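Search
Enter keywords
Search this site

We use cookies to remember your preferences and to measure how the site is used. Accept all | Manage settings

Nuttall Kitchen Automation Project
Progress report to the Lustum Fund: equipment planning and purchasing
Reporting period ending 25th September

Status

The planning stage is complete apart from the gripper finger order and the insurance schedule. Spending is within the approved equipment line. Two decisions are requested from the Fund and are set out at the end of this report.

Scope of the period

The grant covers the selection, purchase and installation of tabletop manipulation equipment for the Nuttall site. In July the Fund asked us to hold all hardware orders until the workspace layout had been tested in simulation. That work took up most of the period. Purchasing activity was limited to quotations, supplier questions and a review of the building's electrical supply.

Arm selection

The original application budgeted for two arms on a shared rail. We now propose two arms at separate stations. A rail adds cost, needs a floor survey and makes both stations unavailable whenever one is being serviced. Separate stations need two controllers, two emergency stop circuits and two pedestals, but the net change to the budget is small and stays inside the contingency already agreed.

Franka Emika arms are the baseline for the layout study. Quotations were requested from four suppliers for this arm or a comparable seven-joint model. Two were returned complete. The other two omitted either the controller or the delivery charge and have been sent back for correction. No order will be placed on an incomplete quotation.

Delivery is quoted at 14 weeks from order by the preferred supplier, and 20 weeks by the other. The installation plan uses the longer figure.

Grippers and tooling

A parallel two-finger gripper is planned for each station. Standard fingers are adequate for bottles, bowls and boxes. Flat and thin items are a different matter: knives, spatula handles and closed books lying on a hard surface leave very little clearance for the fingertips. We have asked for a price on a narrow fingertip set and on a compliant pad set, and intend to buy one of each before committing to a type for both stations.

Spare fingers were not itemized in the original budget. They have been added under consumables.

Simulation and layout study

The study was run in Jestaslow, our internal scene builder, with the object library maintained under the Jirnavlow work package. The purpose was to fix three dimensions before any steel is cut: pedestal height, distance from pedestal to counter edge, and the depth of counter that must be reachable from above.

Objects are placed flat and at mixed angles, including items larger than the gripper can close on, so that approach paths have to be planned around them. The current counter layout places the arm on its own platform beside the work surface, with utensils, a shaker, a bowl, a book and a framed picture within the same workspace.
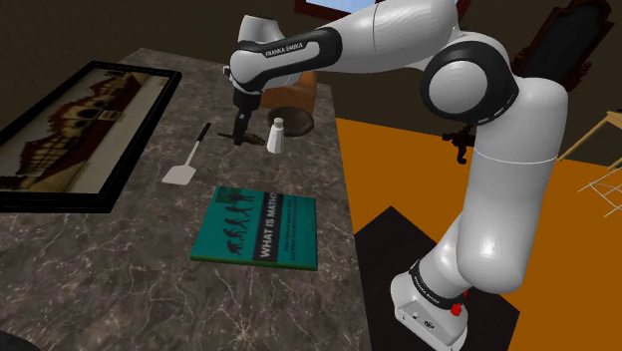 Findings that affect the budget

1. Pedestal. A fixed pedestal is sufficient. The height-adjustable version in the application can be dropped and the saving moved to tooling.

2. Counter. The work surface should be a separate unit, bolted to the floor and not to the pedestal. This allows the counter to be changed later without recalibrating the arm mount.

3. Guarding. The reach envelope extends past the counter on the floor side. Each station needs a marked exclusion area and a light curtain. The curtain was budgeted for one station only.

4. Computing. The existing workstation is adequate for layout work but slow for larger batches of scenes. We are not asking for a replacement in this period.

Risks

Lead time is the main risk. A late order would push installation past the end of the current building access agreement, which would have to be renewed at our cost. The electrical review found enough capacity for both stations, though the second will need a new dedicated outlet – the landlord's consent has been requested in writing.

Simulated contact with thin objects is not a reliable guide to real grasping. Fingertip choice will be confirmed on hardware.

Decisions requested

Approval to replace the shared rail with two separate stations, with no change to the total award.

Approval to move the pedestal saving to tooling and to the second light curtain.

Next period

Place the arm orders on approval. Issue the pedestal drawings for fabrication. Obtain the insurance schedule. Complete the fingertip purchase and report the unit prices to the Fund.

Contact | Privacy | Accessibility
Copyright Nuttall Kitchen Automation Project. All rights reserved.
Back to top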